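Semitz Automation Newsletter
From the test floor
Left gripper fault at the Grenell bench: what we found

Posted 2/1/25

Readers who follow the Moura project will know that the two-arm bench at Grenell was stopped in November after a run of dropped and crushed boxes. The bench is back in use at reduced speed, and several of you have asked for the details.

The task is a simple one. Small black boxes lie on the white table, and the arms pick them up, turn them and set them down again. The left arm does most of the gripping. The grip force limit is set in the controller, and the program is supposed to stop the arm when the motor current goes over that limit.

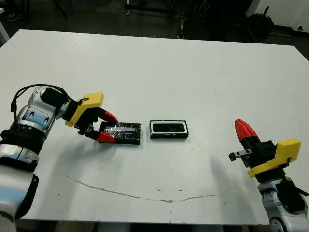
During a long run overnight, the left gripper kept closing after it had reached the limit. The log shows 10 cases in which the fingers went on squeezing for up to 700 milliseconds before the stop command took effect. In 2 of those the box lid cracked. In the others the box slipped out, and the arm went on with its next move as if it were still holding something. Lensa Shiferaw, who runs the bench, hit the emergency stop when she came in and saw a box on the floor.

Nobody was hurt. The bench was locked out the same morning and the boxes from that run were set aside. We treated it as a safety matter all the same. A gripper that ignores its force limit will do the same thing to a hand.

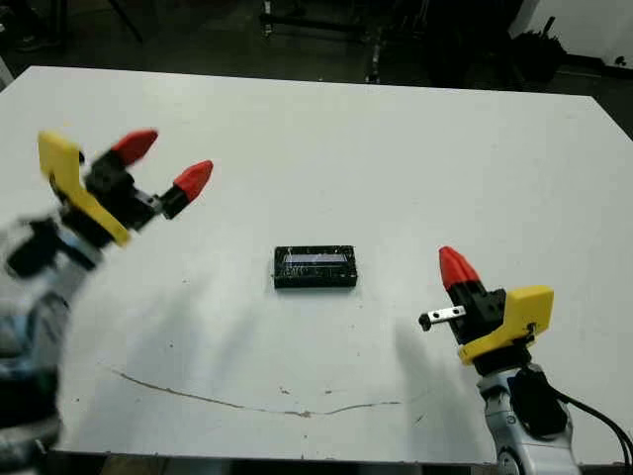
We first suspected the fingertips. The red tips wear down, and a worn tip changes the point at which the current starts to rise. Swapping them made no difference. We then changed the cable on the left wrist, and that made no difference either. The fault came back on the second day of testing, again after several hours of running.

The cause was in the Cetia control software. Messages from the gripper go into a queue, and the stop check reads the oldest one first. When the log disk got slow, the queue filled up to 1,000 messages and the check was looking at old readings. Both arms use the same code. The right arm had not shown the fault only because it grips less often.

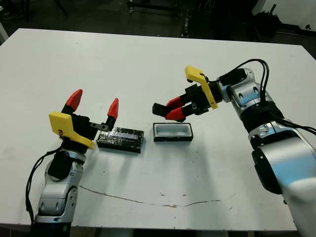

The Moura bench at Grenell, with both arms over the table.

The check now reads the newest message and throws out the rest. If no fresh reading arrives in time, both arms stop and stay stopped until a person resets them. Logging has been moved to its own process. We also added a test at the start of each shift in which each gripper closes on a force gauge, and the result is written in the bench book.
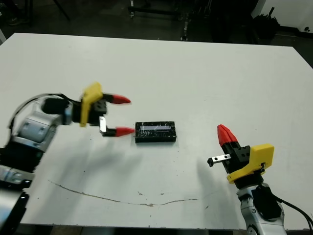 Can other sites keep running on the old version of the software?
Please don't. Any bench with the old queue code should be powered down until the update is installed, including benches that have never shown a fault. Installation files are on the Semitz shared drive under Cetia, and Lensa can help with the gauge test.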